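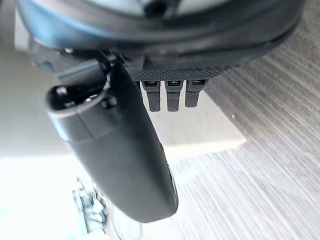 Wrist housing and gripper finger, close view.

Fondon 320 Cold-Air Diffuser
Manufacturer: Midasden
Category: Home / Air and Scent / Waterless Diffusers

The Fondon 320 is a waterless diffuser for undiluted conifer oils such as pine, fir, spruce and cedar. A small diaphragm pump pushes room air across the open end of a glass capillary. The moving air draws oil up from the bottle and breaks it into fine droplets, which leave through the outlet at the top. No heat is applied and no water is added, so room humidity does not change during use.

The model number refers to the rated room size, 320 square feet with a standard ceiling. In larger rooms the scent will be weaker at the far wall. Two units may be run in one space if both are set to Low.

Specifications
Rated room size: 320 square feet
Power draw on High: 26 watts
Weight without bottle: 21 ounces
Longest timed session: 420 minutes
Settings: Low, Medium, High
Cycle: intermittent, pump on and pump off
Base: beech, oiled
Nozzle: borosilicate glass, removable
Cord: detachable, fits left or right side

Oils
Use pure, thin oils only. Carrier oils (almond, coconut, jojoba) are too thick for the capillary and will block it. Resin-heavy oils, including some fir balsams and most myrrh, can be used on Low but leave a film that has to be cleaned out more often. Citrus oils are thin enough but attack the standard bottle gasket over time. If citrus is used regularly, order the Prusteck gasket listed under Parts.

The oil bottle screws directly into the pump head. Most narrow-neck amber bottles fit. Dropper inserts must be pulled out first.

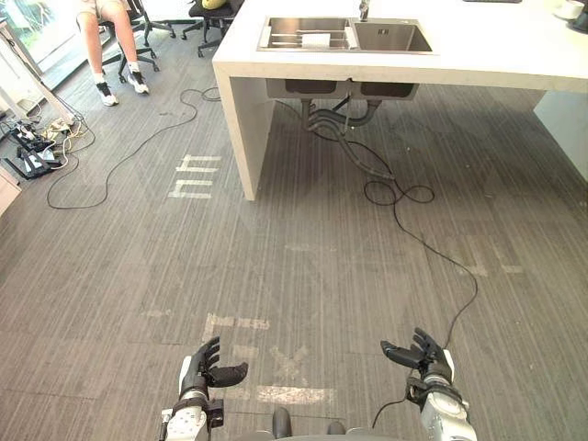

Black robot hands in front of a white island with a double stainless steel sink.

Placement
Stand the unit on a level surface at table height or higher. Droplets are heavier than air and settle within a short distance of the outlet if the unit is placed on the floor. Keep the outlet clear of walls, curtains and painted or varnished furniture, as undiluted oil marks these finishes. Do not place it under a return air vent.

Setting the cycle
Turn the rear dial to the session length, then press the front button once for Low, twice for Medium or three times for High. On Low the pump rests longer than it runs. Start on Low for the first few sessions. The nose adapts to conifer scents quickly, and users often raise the setting when the concentration in the room is already sufficient. Leaving the room for a few minutes gives a better reading.

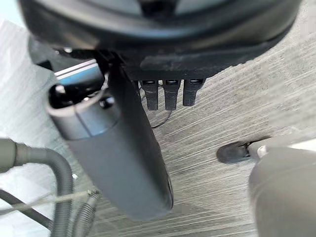 Cleaning
Clean the nozzle after every third bottle, or whenever the mist becomes uneven. Unplug the unit, remove the glass nozzle by pulling straight up, and stand it in rubbing alcohol until the film has dissolved. Rinse with fresh alcohol and let it dry fully. Do not push a pin or wire into the capillary. Wipe the base with a dry cloth.

Precautions
Do not run the unit in rooms where cats or birds are kept. Do not use it near infants or anyone with asthma without asking a doctor. Ventilate the room between sessions. The Fondon 320 is a scent device, is not a medical product, and is not a substitute for time outdoors.

Parts
Glass nozzle, single
Glass nozzle, pair
Prusteck gasket, citrus-resistant
Felt foot set
Jafarzadeh filter disk for air intake, pack of six

The filter disk should be replaced when it has turned visibly gray. Units built before May take the older, thicker disk, and the part number is printed inside the intake cover.

In the box
Diffuser, one glass nozzle, one empty bottle, cord, printed instructions. Oil is sold separately.

Page last revised March 21, 2020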